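FOR IMMEDIATE RELEASE

Fetau Bakery opens a second shop in Soldale this November

SOLDALE – I've been writing this announcement in my head for so long that typing it feels strange, but okay, deep breath: Fetau is opening a second bakery! We'll be on Rivera Street in Soldale, in the old shoe repair place with the green awning, and the doors open at 7 a.m. on our first morning in November.

If you know us from Colness, you know the shop there is tiny. Two people and a stroller and we're full. I love that room (I painted it myself, badly, twice) but we've been turning down cake orders since spring and the line on the sidewalk gets grumpy when it rains. Soldale gives us a proper kitchen in back, a deck oven I've wanted for years, and seats. Real seats, with a window to look out of while your coffee cools down.

The first 200 customers through the door get a free morning bun with any drink. After that it's business as usual, meaning rye and country loaves from opening, sandwiches from 11, and whatever I felt like baking once those run out. We're hiring too, mostly for the early shift, and I won't pretend the early shift is anything other than early. It starts at 4 a.m. and we provide breakfast.

A lot of you helped pay for this. Our bread subscription brought in 1,729 sign-ups between the two towns, and 729 of those came from Soldale before we even had a lease. I printed that number out and taped it over my desk. Subscribers can switch their pickup to Rivera Street starting opening week, just tell whoever's at the counter.

Colness isn't going anywhere, by the way. Same hours, same crew, same wobbly bench out front. The sweet stuff will be split between the shops, with fruit tarts and puff pastry coming out of the bigger oven and riding over to Colness in the van by 8.
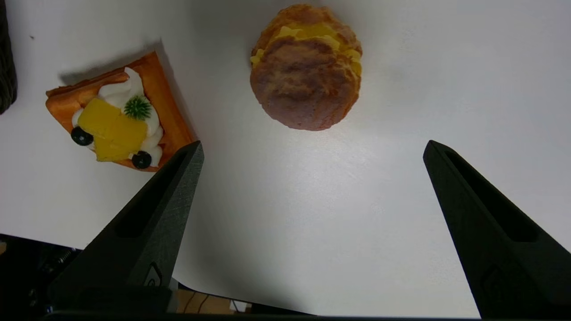 One Colness regular wrote in to ask that we please not let the rye get fancy now that there are two shops, and to keep it under the price of a bus ticket. The rye stays as it is. I can't promise anything about bus tickets.

We're also taking 50 holiday preorders in each shop to start, cakes and large tarts only, with more if the new oven behaves.

Press questions, photo visits and job applications: ask for the owner at Fetau Bakery, Colness, any afternoon after 2.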